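3/11/25
By the Communications Office, Tolentino Institute of Household Studies

Keeping fruit well at home is a modest subject, but it accounts for a steady share of the enquiries received by the Institute's advice service. During October the service's senior adviser answered questions on storage, waste and the habits of the ordinary kitchen.

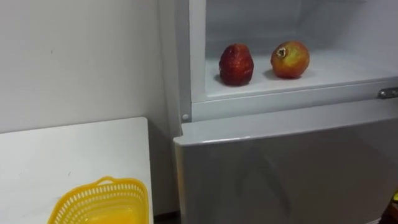
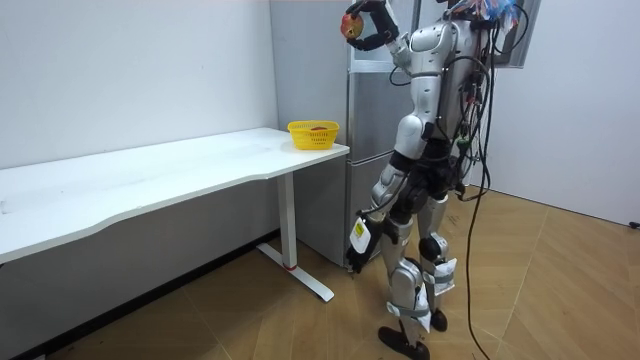

Fruit and the household refrigerator.

The adviser began with the matter of temperature. "Most people have never measured it," she said. "They set the dial on the day the appliance is delivered and leave it there for ten years." The service recommends 3 degrees for general use, checked with a separate thermometer placed on a middle shelf overnight.

Apples, she explained, are often kept in a bowl for the look of the thing, and soften there within a fortnight. In the cold they last far longer, although they should be kept away from leafy vegetables, which yellow in their company. Whole pomegranates also store well. Once opened, the seeds should go into a covered dish and be eaten within a few days.

Asked whether older methods still had a place, she referred to the Institute's library, which holds a household manual printed in Rundia in 1821. "It advises dry straw, a north wall and a weekly inspection. I would not quarrel with any of it. The weekly inspection is the part that people have given up."

The service has recently completed a survey of 2000 households in the Rarnimov district. Of those replying, 31 per cent said that they threw away fruit every week. The adviser was cautious about the result. "People forget what they have thrown out, and some would prefer not to say. I should expect the true figure to be higher."

She was doubtful about special storage bags and boxes. A clean drawer, in her view, does the work of most of them, provided that bruised fruit is taken out promptly and nothing is washed until it is wanted.

A revised leaflet will be sent to public libraries in the district before the end of the year. Printed copies may be requested from the advice service by post.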